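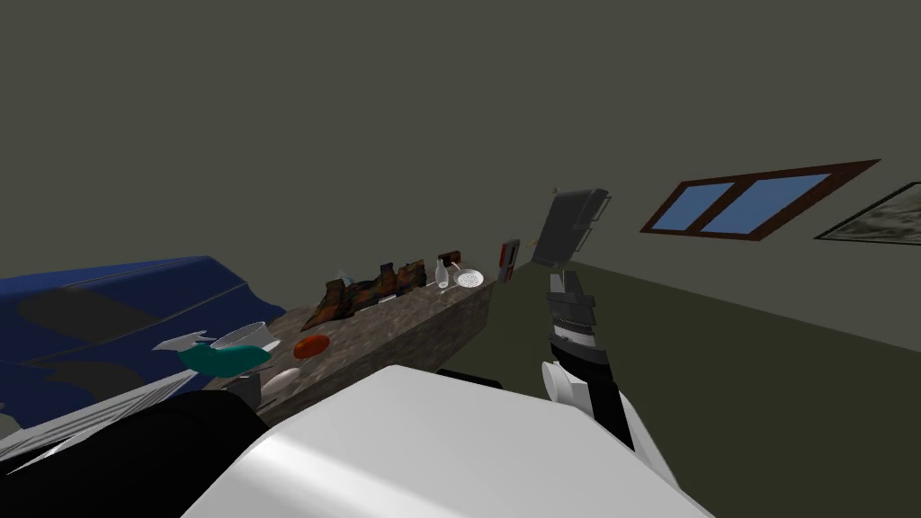
The verdict in the Negash extortion trial is due this morning. I've been in court for most of it, so a few posts on where things stand.

Nine defendants. Prosecutors say they ran a protection racket on shops and trucking yards in the port district of Clirnis. All nine deny it.

The case started with one complaint. Hawi Tsegaye, who owns a tire shop near the docks, went to police in March after a second fire at her building.

She testified for two days behind a screen. She said she had paid 150 a week, then 170, and stopped when they asked for more.

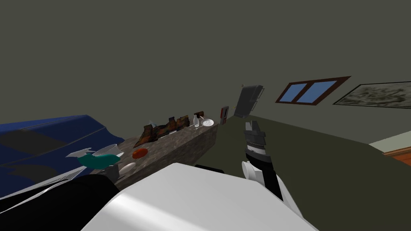
Investigators then went through the books of Ceto, a haulage firm. The indictment lists 144 payments they say were protection money -- most logged as "parking."

The defense says those were real parking fees. Their lawyer, Nuria Belay, told the judges that no witness saw cash change hands at the yard.

One charge was dropped last week. It was the arson count tied to the Clallero warehouse. The judges said the phone records didn't place anyone there.

The main charge carries up to 18 years. Both sides have already said they will appeal if they lose.

Court opens at 9:30. Public seats are limited to 100 and the line is already down the steps. I'll post the verdicts by name as they are read.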